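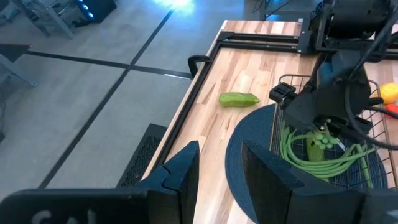 Work and Automation, Week 6
Notes for the session on Mon 5 October
Gareth Cropper

Reading: the Timine case, both parts. Skim the supplier brochure if you like, but read it as a brochure.

Background

Timine packs vegetables for grocery stores. In May it put robot arms from a supplier called Flosus on one of its sorting lines. Before that, the line was staffed by people who picked, checked and packed by hand. Management told staff that the arms would take over "the boring part" and that everyone would move up to more skilled work. Keep that promise in mind as you read.

What the company counts

The brochure says the line handles 1,298 items a shift. It doesn't say how many were handled before, or how many a person had to pick up again afterwards. Ask what an "item" is, too. A cucumber lying alone on a table is one sort of job. A basket of long beans with other vegetables mixed in among them is another, and any packer will tell you which one eats up the morning.

What the workers say

The case writers spoke to 9 people on the line. Most said their day had been cut into smaller pieces: clear a jam, straighten a basket, wait, clear another. Two liked it, as their shoulders hurt less. We should take that seriously. Several said they now had less say over the pace, and one said she used to judge ripeness by feel and is no longer asked to.

None of this shows up in the company's figures. Pay stayed the same, though the job title changed from packer to "line partner." I have my doubts about any new title that comes without a raise.

Terms to know

Deskilling: a job loses the parts that took judgment.
Residual work: whatever is left for people once the machine has its share.
Pacing: who or what sets the speed.

For discussion

Who was in the room when the line was redesigned?
Is residual work at Timine more skilled than the old work? Point to a page.
Compare with the Skinner warehouse from last week. Did the workers there get anything in writing?

Short response, 500 words, handed in before the Nevia reading. Please don't tell me that automation is inevitable. Tell me who decided.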